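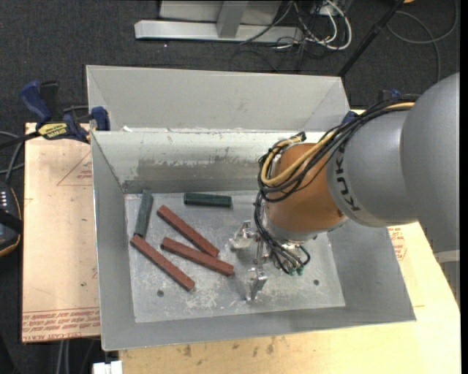
Bin one at the Flastside bench, five blocks in.

Flastside > Bench diary > Bin picking

14 Sep 2021

Long session on the picking set. The target for this round is 2,000 grasp attempts and the log stood at 332 when I sat down. It now stands at 687, counting failures, which are kept and labelled the same way as successes.

Procedure is unchanged from May. The arm hovers, the fixed view is saved, a grasp point and a wrist angle are drawn, the gripper goes down, closes, lifts. Success is read from the finger gap at the top of the lift. Anything held is released over the bin from a random position so the next layout isn't one I chose.

Blocks are the red long ones and the green short ones. Fumanance, the sampler, still favours the reds. A long block offers more legal grasp points than a short one, so uniform sampling over points isn't uniform over blocks. Changed it to pick the block first and the point second. The early attempts and the later ones are therefore from different distributions and I have tagged them separately in the index.

Blocks against the back wall remain the weak spot. When a green settles there the outer finger has no clearance and the planner rejects the pose before the arm moves. Rejections weren't being recorded at all. They are now, in their own file, and I'll decide later whether the model sees them.

Clamps checked at the start and at each break. Bin shift was 6 mm over the previous session, enough to spoil the calibration, so I re-registered the corners and tightened up. No measurable shift today.

Ponce, the grasp network, was retrained on the partial set over lunch. Its scores on crossed or touching blocks are close to useless. Need more cluttered layouts and fewer tidy ones.

Vedeo dropped its connection twice while writing frames. Both affected attempts deleted.

To do: grey level drift on the bin floor, cable slack at the wrist, backup.

Filed under: Data collection, Grasping, Lab notes

Comments

gantry_dan: Do you weight the failures in training or leave the ratio as it falls?

benchnotes (author): As it falls for now. I'll rebalance once the set is complete.

oldservo: Would keep those planner rejections out of the grasp labels. We mixed ours in and the network learned to avoid walls altogether.

pickplace77: What rim margin are you using? Ours was far too cautious at the corners.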